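黙って縮む開度 手持ちグリッパーの故障はなぜ止まらないのか 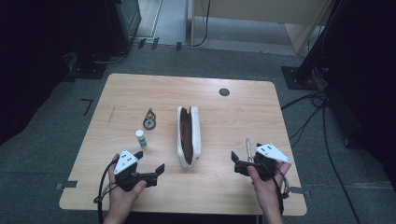

収録卓と左右の手持ちグリッパー。三角形の白いマーカー板が開閉部の上に載る。

産業用ロボットの故障は、多くの場合、停止という形で現れる。過負荷でサーボが落ち、非常停止の回路が開き、表示器に番号が出る。停止は損失であるが、同時に通知でもある。これに対して、人が手に持って操作し、その動きを記録してロボットの学習に使う手持ちグリッパーには、止まるべき軸がない。指は人の力で閉じ、人の力で開く。計測側に異常が生じても、作業そのものは最後まで進む。本稿で論じるのは、この「止まらない故障」の扱いである。

題材はBarkumの作業場で起きた開度値の異常である。計画名はTrorumarという。卓上の小物を両手で扱う動作を集め、後段の双腕機に学習させることを目的としていた。筆者は収録後のデータ検査を担当しており、以下の記述は検査側から見たものである。収録側には別の見方があり得るが、記録に残った数値についての争いはない。

経過は次のとおりである。ある収録区間の886件について、右手側の開度値が全閉付近で実際より小さく出ていた。指の間に物があるにもかかわらず、値の上では何も挟まずに閉じきっている。逆に全開側のずれは小さく、開いた姿勢だけを見ていると気づかない。886件のうち47件では、持ち上げの途中で開度が一度ゼロに張りつき、運搬中に元へ戻っていた。物を空中で放して再び掴んだことになるが、同時刻の映像では物は指の間に留まっている。

検出は遅れた。収録直後の自動検査は、欠測の有無、時刻の単調増加、位置姿勢の飛び、開度が上下限の範囲内にあること、の各項目を見ていた。問題の区間はすべてに合格している。開度がゼロに張りついても、ゼロは許容範囲の下限であるから範囲検査には触れない。異常が表に出たのは、学習済みの方策を実機に載せ、低速で試した段階である。右腕は対象に正しく近づき、正しい高さで指を閉じ、そのまま閉じ続けた。把持力の制限が入る前に、樹脂の小型容器が1個潰れた。

人的被害はない。試験区画は無人で、速度も絞ってあった。しかし、これを容器1個の損失として処理した最初の報告書には同意できない。潰れたのが容器であったのは、その日の対象が容器であったからにすぎない。

原因の調査には時間を要した。最初に疑われたのは学習側である。データの混合比、正則化、行動の時間分割が順に見直され、再学習が3回行われた。いずれも症状は残った。方策は与えられた記録を忠実に再現していたのであり、その意味では正常に動作していた。次に疑われたのは実機の開度換算であったが、基準ブロックを挟んだ測定で換算式は正しいことが確認された。収録側の手持ち器に調査が及んだのは最後である。

手持ち器の開度検出部を分解したところ、回転を検出する部品の固定ねじが緩み、軸に対してわずかに滑っていた。滑りは閉じ方向に力がかかったときに生じ、力が抜けるとおおむね戻る。したがって、無負荷で指を開閉する日常点検では再現しない。物を強く挟み、その状態で腕を動かしたときにだけ現れる。点検手順は無負荷の全閉と全開を確認するものであったため、緩んだ個体は毎回合格していた。

この種の機械的な緩みを完全に防ぐことは難しい。ねじの緩み止めを塗り、締め付けトルクを管理し、交換周期を定めても、手で持ち歩く器具は卓の縁に当たり、台に置かれ、配線に引かれる。緩みは起きるものとして設計すべきである。問題は緩んだことよりも、緩んだ状態で886件が合格品として蓄積されたことにある。

ここで安全の考え方に触れておく。協働ロボットの導入審査では、速度、力、分離距離、停止性能が検討される。対象はいずれも実機である。手持ち器による収録はこの審査の外に置かれることが多い。人が器具を手に持っているだけであり、駆動源がなく、挟まれても自分の力の範囲内である、というのがその理由である。器具単体の危険源分析としては妥当であろう。

しかし、収録された開度値は後に実機の指令になる。力の上限や速度の監視が別に存在するとしても、指令の出所は収録時の計測値である。計測器が狂えば、危険は器具から離れ、時間をおいて、別の部屋の別の機械に現れる。器具の危険源分析は器具を使う人だけを守っており、その先にいる人を数えていない。筆者は、収録用の器具を、測定機器として校正管理の対象に含めるべきであると考える。

反論は予想できる。第一に、実機側の安全機能が十分であれば、入力が誤っていても事故にはならないというものである。原則として正しい。安全機能は上位の制御を信用しないことを前提に設計される。ただし、実機側の力制限は人体との接触を想定して定められており、扱う対象を守る値にはなっていない。容器の内容物が液体や粉体であれば、潰れること自体が床の汚染や飛散という別の危険源になる。加えて、安全機能が頻繁に働く設備では、現場がその働きに慣れる。入力の誤りを安全機能に吸収させ続ける運用は、安全機能の余裕を日常業務で消費しているに等しい。

第二に、データ量が十分であれば少数の誤りは平均されるという意見がある。これは誤りが無作為に散らばる場合の話である。今回の滑りは、強く挟んだときに限り、常に閉じ方向へ生じた。偏りのある誤りは、量を増やしても平均されない。むしろ同じ個体を使い続けて量を増やせば、方策はその偏りをより確実に学習する。

第三に、校正を厳しくすると収録の速度が落ちるという意見がある。これも事実である。Mudgwayの作業場で試した手順では、左右それぞれに基準ブロックを挟み、保持したまま手首を返し、値の変化を確認する。慣れた者で1回9分を要した。交代のたびに行えば、1日の収録件数は目に見えて減る。筆者はこの減少を受け入れるべきと考えるが、現場の負担を軽く見るつもりはない。9分という数字は治具の改良で縮められるはずであり、その検討は続いている。

負荷をかけた校正のほかに、収録後の検査にも改善の余地がある。開度の範囲検査だけでは、今回の異常は原理的に捕捉できない。必要なのは、複数の信号の間の矛盾を見る検査である。例えば、物が移動している区間で開度がその物の最小幅を下回っていれば、開度か物の位置のどちらかが誤っている。物の寸法は事前に分かっているので、この判定に高度な手法は要らない。886件をこの規則で再検査したところ、ゼロに張りついた47件はすべて検出された。残りの件については、縮み量が物の弾性変形と区別できないものがあり、規則だけでは判定しきれなかった。

この残りの扱いについて、Trorumarの内部では意見が割れた。補正式を当てて救済する案と、区間ごと破棄する案である。救済案の根拠は、滑り量が挟む力と相関しており、力を推定できれば逆算できるという点にあった。しかし手持ち器に力の検出部はない。力を映像から推定し、その推定値で滑り量を推定し、さらに開度を補正することになる。推定を二段重ねた値を実機の指令に使うことに、筆者は反対した。結論としては886件すべてが学習用から外され、解析用として別に保管された。収録に費やされた労力を思えば軽い決定ではないが、再収録の費用は計算できる。誤った補正が後に何を起こすかは計算できない。

対象物の選び方にも触れておきたい。卓上作業の収録では、硬い小瓶と開口のある柔らかい袋状の物が同じ卓に並ぶことがある。硬い物は挟んだ幅が一定であり、開度の異常を見つける手がかりになる。柔らかい物は挟む位置と力によって幅が変わり、異常と正常の境界が曖昧になる。柔らかい物だけで構成された収録は、計測の健全性を自ら確認する手段を持たない。収録の各区間に、寸法の変わらない物を掴む動作を最低1回含めることを勧める。学習に使うためではなく、計器の確認として使うのである。

配線についても同様のことが言える。手持ち器のケーブルは手首に沿って垂れ、腕の動きに応じて張りと緩みを繰り返す。今回の原因は配線ではなかったが、調査の過程で、コネクタの根元に曲げが集中している個体が別に見つかった。断線に至れば欠測として検出される。断線に至る前の接触不良は、値の欠落ではなく値の揺れとして現れることがあり、平滑化処理を通すと消える。平滑化は学習側の要求で入れられたもので、検査はその後段に置かれていた。検査を平滑化の前段に移すことは、費用のかからない変更である。Gurkbergの作業場では既にそうなっていた。Barkumでそうなっていなかった理由は、文書からは追えなかった。

作業場間の差は、もう少し問題にされてよい。同じ器具、同じ手順書を使いながら、検査の順序が異なり、点検時の持ち方が異なり、緩みを見つけたときの報告先が異なっていた。Gurkbergでは前年の8月に、同型の器具で固定ねじの緩みが1件見つかり、締め直して使用を再開している。記録は保守の台帳に残っていたが、データ検査の側には届いていない。保守の台帳では、それは軽微な不具合であり、処置済みである。データの側から見れば、いつから緩んでいたのか、その間の収録は有効か、という問いが残る。両者が別の台帳で管理されている限り、この問いは誰にも割り当てられない。

改めるべき点は、器具の個体番号を収録の各件に付し、保守の台帳と突き合わせられるようにすることである。ねじの締め直しは、その時刻より前の収録の有効性を疑わせる出来事として扱う。前回の負荷付き校正から締め直しまでの区間は保留とし、検査を経るまで学習に回さない。測定機器の管理では標準的な考え方であり、目新しいものではない。校正外れの計器で測った製品を遡って確認するのと同じである。

最後に、報告書の分類について述べる。当初の報告書は、この件を「学習モデルの挙動不良」に分類していた。分類は後に「計測器の不具合」へ改められたが、集計表の旧い欄はそのまま残っている。最初の分類が調査の順序を決め、順序が検出の遅れを決めた。学習を含む系では、挙動の異常がまず学習の問題と見なされやすい。再学習は担当者の席から実行でき、器具の分解は作業場の予定を止めるからである。次の版の手順書には、再学習に着手する前に収録器具を負荷付きで確認する項目を入れるよう提案した。2021年4月の時点で、この提案は審議中である。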